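The Little Diesel That Won't Quit

Start it cold and it sounds like somebody shaking a coffee can full of bolts. Give it a minute and the rattle smooths out into a low, even thump that you feel in your shoes before you hear it. I have been around boats since I was tall enough to fall off one, and I can't think of a motor I'd rather listen to at six in the morning than the old Vurnano single.

If you've never met one, you're not alone. Vurnano built its marine engines in a brick shop at Lurnholm, a harbor town where the main street runs straight down into the water, and most of them went into working boats that never left the county. They were heavy, slow-turning and plain as a fence post. The catalog called the one-cylinder model the Palomino, which must have been somebody's idea of a joke, because nothing about it gallops. It puts out 8 horsepower on a good day. What it does with them is something else!

Ruth Echeverri runs hers in a 22-foot open launch called Nekulley, after the creek where the hull was built. I met her at the fuel dock in July with a can of diesel in each hand, and before I'd finished introducing myself she had the engine box open and was showing me the oil.

"Look how clean," she said, holding up the dipstick. "I changed it in May and it still looks like honey."

She bought the boat from a crab fisherman's estate with the engine seized solid. The head gasket had let go years earlier, and rainwater had been sitting on top of the piston ever since. Three mechanics told her to pull it and put in something modern. One offered to haul it away for the scrap price. She thanked them all, filled the cylinder with penetrating oil, and went to work with a breaker bar on the flywheel nut, a little push every evening after supper, back and forth. It took most of a winter. One night in March it moved the width of a pencil line, and she called her sister in Tucson to tell her.

After that came the teardown. What I love about these engines (and I could go on about this all day, so stop me) is how much of the work you can do with ordinary tools. The cylinder is a separate casting that lifts off the crankcase once you've undone four big nuts. The side covers come away and there's the connecting rod, right in front of you, with room for both hands. The injector pump sits out on a shelf where you can see it. Ruth did the whole job in a one-car garage with a socket set, a torque wrench and a chain hoist hung from the rafters.

The bore had a rust ring you could catch a fingernail on. A shop inland took it out 40 thousandths over, and she tracked down an oversize piston through a tractor parts dealer who had it on the shelf under a different number. The crank was fine. So were the main bearings, which surprised everybody, including the man who'd offered scrap price.

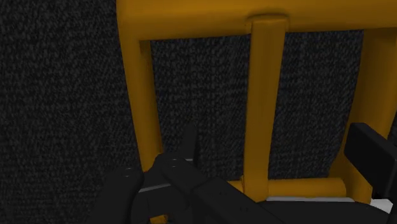

The cooling system was another story. Raw salt water had been running through the jacket its whole life, and the passages had scaled up until you could hardly get a wire down them. Ruth plugged the bottom, filled the block with a mild acid, and let it fizz on the driveway. She did that over and over until the flush came out clear. Then she rigged a small heat exchanger so the engine would see only fresh water and coolant from then on. It isn't original. She doesn't care, and neither do I. The purists can come argue with her at the dock, and a couple of them have.

Starting procedure is half the fun. There's an electric starter now, but she showed me the hand crank anyway. You flip the decompression lever, which holds the exhaust valve open so there's nothing to fight against. You swing the flywheel with the crank, slowly at first, then faster, until you've got as much speed in it as your arm can manage. Then you drop the lever. The flywheel carries the piston up through compression, the fuel lights off, and away she goes. Keep your thumb on the same side of the handle as your fingers. I was told this twice.

We went out a little after seven, with the tide just starting to ebb and no wind to speak of. Nekulley has a long straight keel and a plumb bow, and at half throttle she settles into a stride and leaves hardly any wake. The prop is a big three-blade bronze wheel turning slowly through a two-to-one reduction, and you can feel it take hold of the water. Ruth idled us past the breakwater, pushed the lever up a couple of notches, and let go of the tiller to pour coffee. The boat went right on where she'd pointed it.

Top speed is nothing to brag about. We saw six knots on the GPS with the current behind us, and she backed off right away. The engine makes its best pull at 1,000 rpm, and that's where she likes to leave it. A modern outboard is spinning several times as fast to do the same work, and you have to raise your voice over it. We talked all the way across the bay without either of us saying "What?"

And the fuel! I've owned boats that drank so hard I planned my weekends around the gas dock. Nekulley carries twelve gallons in a tank under the stern seat, and Ruth fills it maybe three times a summer. She writes every fill in a green ledger, along with hours run, oil added, and what the weather was doing. The hour meter went on the day the engine did. When I looked it read 2,246, and apart from filters, oil and one impeller for the raw water side, she had hardly put a wrench to it in all that time.

That isn't to say there's no upkeep. The valve clearances want checking every season, and they do drift. The rocker shaft is oiled by hand, with a squirt can, before each run. The stuffing box drips unless you stay on top of it, and the exhaust elbow will rust through sooner or later, as exhaust elbows do. Ruth keeps a spare already painted. She also carries an extra injector wrapped in an oily rag, a coil of fuel line, two belts, and a wooden plug for every hole in the boat.

Parts are easier than you'd think. Vurnano closed its shop long ago, but the company bought in a lot of its small stuff, so bearings and seals cross over to sizes any good supply house carries. Gaskets you cut yourself. For the odd castings there's a loose network of owners who trade by mail, and the postage on a flywheel will make your eyes water. Ruth has sent out two cylinder heads and gotten back a complete fuel pump, a box of rings and a jar of somebody's blackberry jam.

If you're tempted, here's what I'd look for. Take the side cover off first and shine a light on the crank. Surface rust wipes off, but pits on the journal mean money. Check the feet of the crankcase where it bolts to the engine beds, because that's where a hard grounding will crack it. Turn the engine over by hand if it will turn, and feel for a tight spot. A stuck motor isn't a deal breaker, but a stuck motor with a missing head probably is. Ask what reduction gear is on it, too. Some of these were sold with a straight-through clutch for sawmills and pumps, and they'll never swing a proper prop.

Think hard about the hull as well. This is a lot of iron for its power, and it belongs in something deep and easy-moving, with the weight down low. Hang it in a flat-bottomed planing skiff and you'll have a very noisy anchor. Put it in a displacement boat of 18 to 24 feet, with solid beds running well fore and aft, and you'll wonder why you ever wanted to go faster.

We came home against the ebb with the sun full up and the first of the big center consoles roaring out past us, one after another, throwing spray. Each one set Nekulley rocking, and the Palomino never changed its note. Ruth brought her in alongside at dead slow, clicked into reverse for a beat, and stepped off with the stern line while the boat was still making up its mind to stop. Then she left it idling for five minutes to cool down evenly, and we stood on the dock finishing the coffee and listening to it run.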